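Kleinteile sortieren: Galerie aus der Werkstatt Sultlow

Geteilt: 90 | Kommentare: 2 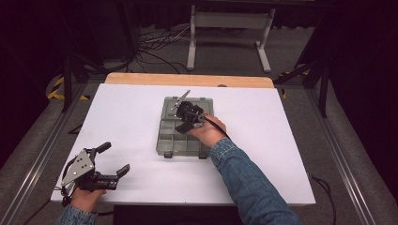 Kleinteile liegen in Sultlow in drei Formen herum: in der Originaltüte, im Marmeladenglas und in der Hosentasche. Im Winter haben wir alles zusammengetragen und neu einsortiert, von den Holzschrauben bis zu den Aderendhülsen. Gearbeitet wurde mit flachen Sortierkästen, die man zuklappen und ins Regal schieben kann. Der graugrüne Kasten auf der weißen Platte gehört zu dieser Sorte, durchscheinend, innen in kleine rechteckige Fächer in Reihen geteilt, vorne mit zwei kleinen dunklen Verschlüssen. Die matte weiße Unterlage hat sich beim Sortieren bewährt. Auf dem hellen Holz darunter übersieht man Messingteile leicht, auf Weiß findet man auch eine M2-Mutter wieder.

Diese Seite sammelt, was wohin gekommen ist. Wer etwas sucht, liest am besten zuerst die Einträge und macht danach die Kästen auf. Stand 2026-01-23.

Holzschrauben

Nach Länge sortiert, kurze links, lange rechts. Senkkopf und Linsenkopf liegen getrennt. Was länger ist als ein Fach, bleibt in der Pappschachtel und steht unten im Regal. Angebrochene Packungen mit 100 Stück wurden nicht umgefüllt, wenn noch mehr als die Hälfte drin war.

Spanplattenschrauben mit beschädigtem Kreuzschlitz sind im Schrott gelandet. Davon gab es reichlich.

Metrische Schrauben

M3, M4 und M5 haben je einen eigenen Kasten. Innensechskant und Schlitz wurden nicht gemischt. Bei M6 reichte der Platz nicht, die liegen in den Schubladen unter der Werkbank. Zöllige Schrauben, die an den alten Nähmaschinengestellen gebraucht werden, haben ein Etikett mit rotem Strich. Bitte nicht zu den metrischen legen, auch wenn sie auf den ersten Gang hineinpassen.

Muttern und Scheiben

Selbstsichernde Muttern liegen in derselben Reihe wie die normalen, ein Fach weiter hinten. Unterlegscheiben wurden auf einen Draht gezogen und dann erst einsortiert. Das dauert etwas länger, dafür erkennt man die Größen sofort am Stapel. Federringe und Zahnscheiben teilen sich ein Fach, bis jemand dafür Trennstege nachbestellt.

Nägel und Stifte

Stahlstifte und Drahtstifte wurden getrennt. Polsternägel mit Messingkopf liegen extra. Rostige Nägel haben wir aussortiert, außer den handgeschmiedeten aus dem Nachlass der Tischlerei Bassey. Die werden für die Truhe im Flur gebraucht und bleiben in ihrer Blechdose.

Elektrik

Aderendhülsen nach Querschnitt, Lüsterklemmen nach Größe. Feinsicherungen liegen im flachen Kasten mit der Aufschrift Baltex, jeweils mit einem Zettel für Stromstärke und Charakteristik. Sicherungen ohne lesbaren Aufdruck wurden entsorgt. Wer eine neue Packung aufmacht, schreibt bitte den Zettel gleich mit.

Frauke Kramer hat die Klemmen durchgesehen. Brüchige Klemmen aus der alten Baustellenkiste sind weg, darunter fast alle mit vergilbtem Gehäuse. Sie hat auch die Kabelschuhe nach Farbe gelegt: Rot, Blau, Gelb, von vorne nach hinten.

Dübel

Dübel brauchen viel Platz und wiegen nichts. Deshalb stehen sie oben. Nylondübel in 5, 6 und 8 Millimeter sind einsortiert, alles Größere liegt in Beuteln. Für Gipskarton gibt es einen eigenen Kasten, in dem auch die passenden Schrauben liegen. Hier haben wir von der Regel abgewichen, dass jede Sorte nur an einem Ort liegt.

Haken und Ösen

Das unübersichtlichste Gebiet. Schraubhaken, Bilderhaken, Gardinenhaken und Ösen kamen aus mindestens vier verschiedenen Kartons. Sie haken sich ineinander fest, egal wie man sie hinlegt. Am Ende wurden sie nur grob getrennt: alles zum Einschrauben zusammen, alles zum Annageln zusammen, Gardinensachen in die Tüte.

Federn

Druckfedern und Zugfedern liegen getrennt. Kugelschreiberfedern haben ein eigenes Fach bekommen, sie werden öfter gebraucht, als man denkt. Lange Federn wurden nicht in die Fächer gedrückt, die liegen in der Schublade neben den M6.

Etiketten

Beschriftet wurde mit Bleistift auf Papierstreifen, befestigt mit klarem Klebeband. Der Etikettendrucker war den halben Winter verliehen und die Kassette danach leer. Berkay Öztürkmen hat eine einheitliche Schreibweise vorgeschlagen, die wir übernommen haben: Gewinde, Länge, Kopf, Material. Also zum Beispiel M4 x 16 Senk A2. Auf dem Deckel steht nur die Gruppe, in den Fächern der Rest.

Auf halbtransparenten Deckeln liest sich dunkler Bleistift schlecht. Dort klebt ein weißer Streifen darunter.

Trennstege

Nicht jeder Kasten hat feste Fächer. Bei denen mit steckbaren Stegen fallen kleine Scheiben unter dem Steg durch, vor allem wenn der Kasten senkrecht getragen wird. Dort liegen jetzt nur noch Teile ab M5. Kleineres kommt in Kästen mit festen Wänden.

Reste

Was nach dem Sortieren übrig war, liegt in der Schale am Fenster. Darunter sind Möbelverbinder, einzelne Schlüssel, ein Satz Pinselklammern und ein Drehknopf, den bisher keiner zuordnen konnte. Im Mai wird die Schale geleert. Wer etwas davon vermisst, holt es bis dahin ab.

Zurückstellen

Kästen immer waagerecht tragen und vorher prüfen, ob beide Verschlüsse eingerastet sind. Im Regal stehen die schweren unten. Die Reihenfolge hängt als Liste an der Seitenwand, eine zweite Kopie liegt in der Mappe Genau. Leere Fächer bitte auf der Liste ankreuzen, dann wird beim nächsten Einkauf nachbestellt.

Kommentare (2)

Hartmut
Wo sind die Splinte geblieben? Früher waren die in der gelben Dose neben dem Schraubstock.

Frauke Kramer
Splinte sind bei den Federringen, letzte Reihe. Die gelbe Dose steht leer auf dem Fensterbrett und kann mitgenommen werden.

Geteilt: 90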